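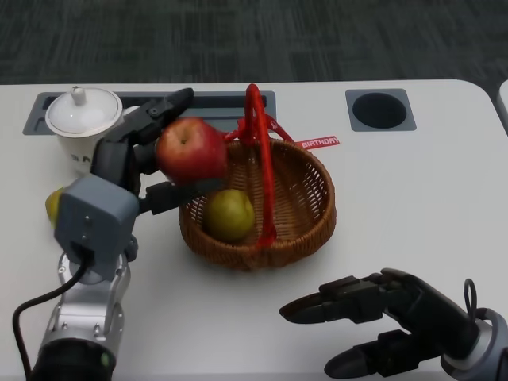

How long should a booked meeting room be held before it is released to other staff?

A quarter of an hour from the scheduled start is the period most organisations settle on, provided the booking holder has had a reminder beforehand and has a simple means of keeping the room.

Workplace Services Forum > Buildings and Space > Room bookings
Thread: Release of unattended bookings

facilities_luswood
Member
Posted Thursday, 9:12 am

Good morning all. The short form at the top of this thread is the wording we propose to place on our intranet, and I should be grateful for the views of other members before it is submitted for approval.

By way of background, the Luswood office has 6 bookable meeting rooms shared between several business units. A review of the booking calendar for May showed more than 200 reservations for which no person attended and no cancellation was recorded. Over the same period my team received regular complaints that no rooms were available. The draft procedure provides as follows.

Bookings are to be confirmed at the panel beside the door or by reply to the reminder email.
Where a booking is not confirmed within fifteen minutes of the start time, the room returns to the calendar.
Recurring bookings that lapse on three consecutive occasions are cancelled as a series, with notice to the organiser.

Comments on the third item would be especially welcome.

RoomsAndRecords
Senior member
Posted Thursday, 9:40 am

We have operated a comparable procedure at Grimshaw for two years and would support the first and second items as drafted. With respect to the third, I would recommend that notice be given to the organiser's delegate as well. Many recurring bookings here are made by an executive assistant who has since moved to another position, and the notice is delivered to a mailbox that is no longer monitored.

I would also suggest that the procedure state who may restore a cancelled series. In our first year it was silent on the point and three different areas were doing so on request.

tabling_officer
Member
Posted Thursday, 10:05 am

I do not agree that fifteen minutes is appropriate in all cases. A considerable share of our meetings involve external parties who must sign in at reception, receive a pass and be escorted upstairs. It is quite ordinary for the host to be waiting in the foyer at ten past the hour while the room stands vacant. Under the proposed wording that host may return with visitors to find the room occupied by colleagues.

Our practice is to exempt any booking flagged as having external attendees. The flag is a tick box on the booking form.

facilities_luswood
Member
Posted Thursday, 10:21 am

Thank you both. The point regarding delegates is accepted and will be included.

On external attendees, my concern is that a tick box which exempts a booking from release will in due course be ticked by everyone. May I ask whether the flag is audited?

tabling_officer
Member
Posted Thursday, 10:38 am

It is compared with the visitor register at the end of each quarter. Units with a high rate of unsupported flags receive a letter. I would not describe the rate of misuse as nil, but it is tolerable, and in my view preferable to displacing a client.

kemska_bldg_ops
Member
Posted Thursday, 11:15 am

I write from the perspective of a larger site. The Kemska building recorded 1,056 bookings last quarter across all floors, and 101 of those were released automatically under a ten-minute rule. We received very few objections. The host in the foyer can confirm the booking from a telephone, which deals with the difficulty raised above without any exemption being necessary.

What did generate objections was the reminder email. It was issued a full day ahead, again an hour ahead, and once more at the start time. Staff began filtering these messages to a folder and then missed the only one that mattered. We now issue a single reminder half an hour before the meeting.

tabling_officer
Member
Posted Thursday, 11:32 am

Confirmation by telephone presumes that the host carries a work telephone. A number of our staff do not, and personal devices are not permitted to connect to the booking system. I accept that circumstances at Kemska may differ.

kemska_bldg_ops
Member
Posted Thursday, 11:50 am

That is a fair observation. Reception could be authorised to confirm on the host's behalf. Ours is, although the function is used less than I had anticipated.

quietfloor
New member
Posted Thursday, 1:07 pm

May I raise a related matter? The thread has so far treated the unattended booking as the principal problem. In our workplace the greater difficulty is the large room booked by one person for a telephone call. The booking is confirmed promptly and would never be released under any of the procedures described.

We have considered a minimum attendance for rooms above a certain capacity but have been advised that it would be difficult to enforce.

RoomsAndRecords
Senior member
Posted Thursday, 1:30 pm

Our experience is that enforcement is not practicable. Grimshaw attempted a minimum of four attendees for the boardroom, and organisers simply added colleagues to the invitation who had no intention of attending. The requirement was withdrawn. Converting two storage rooms to single-person call rooms had a more noticeable effect, at modest cost, and these may be used without a booking.

facilities_luswood
Member
Posted Thursday, 1:44 pm

We have no storage rooms to spare, regrettably, but I will enquire about the disused print room on the ground floor.

futov_admin_services
Member
Posted Thursday, 2:20 pm

Members may wish to consider the interval between bookings as well. At Futov all meetings are booked in the system to finish five minutes before the hour or half-hour. This permits the outgoing group to clear the whiteboard, take their cups back to the kitchen and return the chairs to the usual arrangement. Before the change, meetings ran over as a matter of course and the following group would be standing in the corridor, which staff in the adjoining offices found disruptive.

I would caution against the cancellation of a recurring series after three lapses. Some groups meet only as business requires, and hold the time in the calendar for that purpose. Five would be more reasonable.

RoomsAndRecords
Senior member
Posted Thursday, 2:41 pm

I must respectfully differ. A group that meets only as required should book as required. Holding a room indefinitely against the possibility of a meeting is precisely the behaviour the procedure is intended to discourage.

futov_admin_services
Member
Posted Thursday, 2:58 pm

In principle I concur. In practice the members of such a group are usually senior, and the facilities officer who cancels their series is usually not.

facilities_luswood
Member
Posted Thursday, 3:35 pm

I am obliged to all contributors. The revised draft will retain fifteen minutes, with authority for reception to confirm on behalf of a host who is receiving visitors. There will be one reminder. The third item will be amended to four consecutive lapses, with notice to the organiser and the delegate, and restoration of a series will be at the discretion of the facilities manager only.

The five-minute interval will be put forward separately, as it requires a change to the calendar settings that is outside my area's control. If any member has a form of words for the notice of cancellation, I would appreciate a copy by private message.

tabling_officer
Member
Posted Thursday, 3:49 pm

Our notice has been sent to you. Please disregard the second paragraph, which refers to a parking entitlement we no longer offer.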